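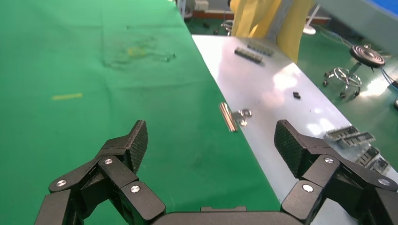 Kick and bass in the same room: talk notes

Last updated: 2019-08-05
Reading time: 12 min

Before starting

Laptop on the house interface, NOT the headphone jack. Ask Niilo Koivisto to walk to the back row while I play the first loop, thumbs up or down. Sub on. Slides off until the second section. Water.

Project files open already: Dikness rough, Dikness final, the blank one. Close the browser.

Opening

Play the rough of Dikness, 16 bars, drop only. Say nothing.

Then play the final. Same 16 bars. Same level, I matched them last night, don't touch the fader.

Ask who heard more bass in the second one. Most hands will go up. There's less. The bass channel is down 2 dB on the final and the kick hasn't moved. Let them chew on that a sec.

Who I am, very short. Make club stuff, mix other people's club stuff, two EPs out on Lemorton, third one in November if I ever finish the B side. Skip the story about the first EP, it runs long.

What goes wrong

Kick and bass want the same couple of octaves. Both long, both loud, both in the middle of the stereo field. You get mush, or you get one of them vanishing every other beat.

What people do: turn up the kick. Then the bass sounds weak so turn that up. Then limiter. Then wonder why the hats sound crushed. Did this for years myself.

Play loop A (mush). Play loop B (bass ducks out completely, seasick feeling). Both are from my own old sessions so I can be rude about them.

Start with the choice of sounds. I know everyone wants the plugin part. It's coming.

1. Pick the kick first and find its note

Drop the kick in the blank project. Tuner on it, or look at the analyzer and find the tall lump. Mine is sitting close to G. Track is in F minor. Doesn't have to match! Plenty of great records where it doesn't. But if the tail is long and it's a semitone off the bass root you will hear a wobble, and no EQ takes it out.

Demo: pitch it down two semitones. Play with bass. Pitch it back up. Play. Room should hear it on the sub, may not on the back wall speakers.

If pitching it ruins the click, split it. Click on one channel, body on another, pitch only the body.

2. Shorten the tail

The one I care about most. Fade the kick out before the bass note starts. On Dikness the kick was ringing 400 ms, past the offbeat, sitting right under the bass. I cut it to less than half. Took the time of one mouse drag.

Play: long tail. Short tail. Long. Short. Slowly, give it four bars each.

Someone always says the short one sounds thin in solo. Yes. Unsolo it.

Caveat for people making slower stuff or anything where the kick IS the bass. Then keep the tail, lose the bass under it, different talk. Trevor Marsden's slot after the break covers that, send them to him.

3. Who gets the bottom

Decide. Write it down in the project notes if you have to. Either kick is lowest and bass sits on top of it, or bass is lowest and kick is more of a punch higher up. Both fine. Trying to have both at the very bottom is where loop A came from.

Dikness: bass is lowest. Kick has a gentle low cut, barely anything, and a bit of a push where the punch lives.

Second track, Jasitz: other way round. Kick owns the bottom, bass is a buzzy mid thing with almost nothing down low. Play 8 bars. Then play bass alone so they hear how small it is.

Note to self, don't get into exact frequencies unless asked. People write the numbers down and use them on everything. Depends on the key, depends on the kick.

4. Sidechain, finally

Show the shape first, no sound. Draw it on the board if the projector's being weird again.

Fast attack. Release is the whole thing. Too short and it clicks or growls. Too long and you get the pump, which maybe you want, house people usually do. I set it by ear, eyes shut, until the bass comes back up right where the kick tail ended. If you did step 2 properly the duck only has to be small.

Demo on Dikness:
- no duck
- 3 dB of duck
- way too much, everybody laughs
- back to 3 dB

Volume shaper vs compressor: I use a shaper for four to the floor and a compressor when the kick pattern moves around. Either one's ok. No, you don't need to buy anything. Stock ones do it in every program I've opened.

One trick. Duck only the low part of the bass, leave the top alone. Split in two bands, duck the bottom band. Bass line stays readable and you dont hear the pumping on small speakers. Used this on the final of Jasitz even though the bass has hardly any lows, it still helped on the breakdown fill.

5. Phase, keep it short

Two minutes max, people glaze over. Flip polarity on the kick. Listen. Louder or quieter down low? Keep the louder one. Then nudge the bass start a few milliseconds later, listen again. If the bass synth has free running oscillators every note starts somewhere different, so turn on retrigger. That fixes half the "why is every third kick weak" messages I get.

Demo: retrigger off, 8 bars, point at the meter bouncing. Retrigger on, meter calms down.

Layered kicks same deal. Zoom in, line up the first big hump.

6. Mono and the small speaker check

Everything under the low mids in mono. Wide sub sounds amazing in headphones and does very little for you at Sriwong, where the subs are summed and sitting under the stage. Found that out at soundcheck with people already coming in.

Then the phone. Play Jasitz off the phone, hold it to the mic. Can you still follow the bass line? If no, add a little saturation to the bass, not more volume. Toggle it so they hear. Parallel if you're nervous about it.

Check quiet too. Turn monitors down until you can talk over them. Kick and bass should still be equals. If one disappears that's the one to fix.

Back to Dikness

Open rough and final side by side. Walk the changes in order. Tail shortened. Kick low cut. Bass down. Small duck. Retrigger on. Nothing on the master in either version, show the empty slot, somebody will ask.

Play final one more time, whole drop. Let it run.

If running over: skip phase and the phone bit, keep the tail demo no matter what.

Likely questions

Do you tune every kick? No. Only when something bothers me.

Reference tracks? Yes, one or two, turned down to match. Say which ones off the mic, my list changes every month.

What about 808s? See Trevor.

Mix into a limiter? I don't while doing low end. Put it on after, check the kick survived, take it off again.

Loops from packs where kick and bass are already together? Hard to fix. Cut the lows off and program your own under it. Or use the loop only in the break.

Headphones only, neighbors etc? Fine, lean on the analyzer and the reference more, and get it on a car stereo before you send it anywhere.

Session files: stems for both drops in the shared folder, folder code 1436, put it up on the last slide and LEAVE it up. Loops A and B in there too. The bass presets are mine, use them for whatever.

Thank Niilo for sound. Unplug after mute, last time there was a pop and everyone jumped.

Related

Drum bus compression for people who hate drum bus compression
Writing a bass line from two notes
Jasitz: full project walkthrough
Getting a demo ready for Lemorton
Trevor Marsden: when the kick is the bass
Soundcheck list for laptop sets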